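Teleoperation Demonstrators, Bimanual Tabletop Tasks
Petevska Manipulation Group
Part-time, paid, on site

Petevska is recruiting 14 demonstrators to record training episodes for Bimen, a two-arm policy trained by imitation. Recording starts in June. Episodes are collected by hand guidance of a leader pair; the follower pair reproduces the motion and its joint positions are logged together with the camera streams. No scripted motion is used at any point in the set.

The first release of the set contains 261 accepted episodes. Coverage is uneven. Most of them come from operators with the same training and similar habits, and the policy has picked up those habits, including a tendency to close the gripper early on the left side. The next release needs operators who have not worked together before.

Duties

Record episodes from a written task sheet. Sheets specify the start pose, the object, and the end condition, and leave the path to the operator.
Mark each episode as accepted, rejected, or unclear before starting the next one.
Reset the work surface between episodes.
Note dropped frames, cable snags, and servo faults in the session log.

Views from the collection setup: 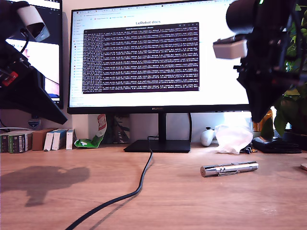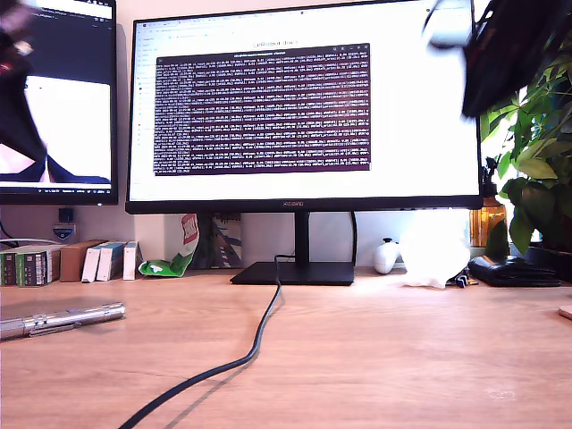
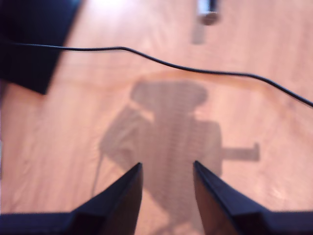
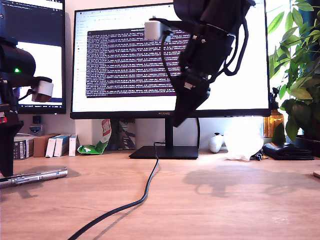
Sessions last 5 hours including breaks. Each demonstrator is booked for 16 sessions, with the option to extend if the rejection rate stays low. Morning sessions start at 8:30 a.m. and afternoon sessions at 2:00 p.m. State your preference when applying. Swaps are possible with one day's notice.

Requirements

Age 18 or over and eligible to work in the United States.
Steady use of both hands for the length of a session.
Normal or corrected vision.
Basic comfort with a terminal. You will start and stop recordings from the command line and should be able to recognize an error message.

Prior robotics experience is not required. Left-handed applicants are encouraged, as the current set has very few left-led grasps. People who recorded for the Pretell pilot may apply but will be assigned to different task sheets.

Training

The first session is paid training. It covers arm calibration, emergency stop, labeling rules, and a short run of practice episodes that are not added to the set.

Data handling

Joint positions, gripper state, video, and episode labels are stored. Audio is not recorded. Operator names are replaced by a code before the data leaves the Molefe building. A consent form is sent with the offer and must be signed before training.

How to apply

Send a one-page résumé and your session preference to Leanne Lambert, data collection lead. Put "Bimen demonstrator" in the subject line. Cover letters are optional. Shortlisted applicants will be invited to a short trial on the leader arms.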